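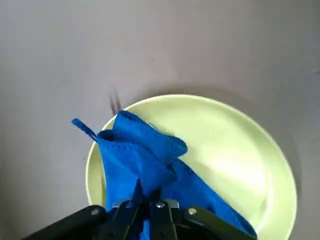
Open day at Kemeys, who else went?

kettle_and_crumbs
So my sister talked me into the Kemeys open day in September, and I have been boring everyone at work with it ever since, so now it's your turn! I figured it would be big orange arms behind a fence. There was one of those, but most people ended up crowded around the kitchen bench, where they had an arm working with a blue cloth and a plate. I stood there for far longer than I meant to. My tea went cold and I missed the whole talk in the main hall.

A very patient woman named Branwen Landeg was running that bench and she answered every single question, including mine, which was whether it could do my oven. (No.) She let us stand close enough to see the fingers pinch the cloth, and there was a screen showing the view from the little camera on the wrist, so you could look at what the arm was looking at. My sister liked the screen better than the arm.

Did anybody else go? I want to hear what was in the other building, the line was out the door by the time we got there.

oldgreyfitter
I went, on the morning session. I'm glad you enjoyed yourself, and I don't want to be a grump about it, but I came away thinking the kitchen bench was the weakest thing there. A person could wipe a plate and have it back in the cupboard in the time that gripper takes to make up its mind about where to grab. I spent my working life around machines that did one job fast, and I kept waiting for the fast part.

The other building was the Birkex palletizer, and you should have stuck out the line. Lovely machine. It never fumbled once while I was there, and the fellow let the kids pick the stacking pattern.

kettle_and_crumbs
Oh, I knew I should have waited! Although the palletizer gets the same box every time, doesn't it? Branwen said the cloth is hard for them because it never lands in the same shape twice, it just sort of heaps up however it likes, and the arm has to pick a fold and go for it. I thought that was the interesting bit. I can't fold a fitted sheet myself, so my sympathies were with the arm.

rana_r
Razia Rana here, some of you know me from the sewing board. I'm with kettle on this one. I've handled fabric all my life and I'd like to see anyone write down instructions for picking up a bunched towel. You feel for the hem or you feel for a corner, and half the time what you have hold of is the middle. The one on the bench had a hanging loop on it and I asked why they don't just go for the loop. The young man helping (Ifor Bevan, I think his badge said) told me they had tried that, and it works fine until the loop is underneath.

I counted while I was waiting for my husband to park. 14 tries, and it had a good hold of the cloth on 13 of them. I'd call that respectable.

oldgreyfitter
13 out of 14 on a bench with nothing else on it, Razia. Put it in my daughter's kitchen with the cereal and the dog and then count again. On a line I'd have been let go for that number, it has to be 100 out of 100 or somebody is standing there babysitting.

I'll give you the loop, though. I hadn't thought about it being underneath.

rana_r
Fair enough about the dog.

mossypath2
Can I ask a practical question in the middle of all this? I want to take my dad to the next one and he uses a chair. Was there room to get near the benches, and is it all on one level?

kettle_and_crumbs
Plenty of room at the kitchen bench if you go before lunch, and people were good about moving over. The big building has a ramp on the parking lot side. There are 2 steps at the front, so don't let the signs send you that way like they sent us. Gwenllian Ifans is the one who does the visitor bookings and she was very kind to my sister about her knee, so I would call and ask for her.

mossypath2
Thank you, that's a big help! He used to repair sewing machines, so I expect he'll be at the cloth bench all day and I'll be the one asking about lunch.

oldgreyfitter
Tell him to come and find me, I'll be over by the palletizer. The soup was very good, by the way. Leek.

Related threads
Grollia museum day, is the steam hall open yet?
Kemeys parking and the back entrance
Has anyone had a Nekent robot vacuum repaired?
Best towels for drying dishes (long)
Birkex factory tour, minimum age for kids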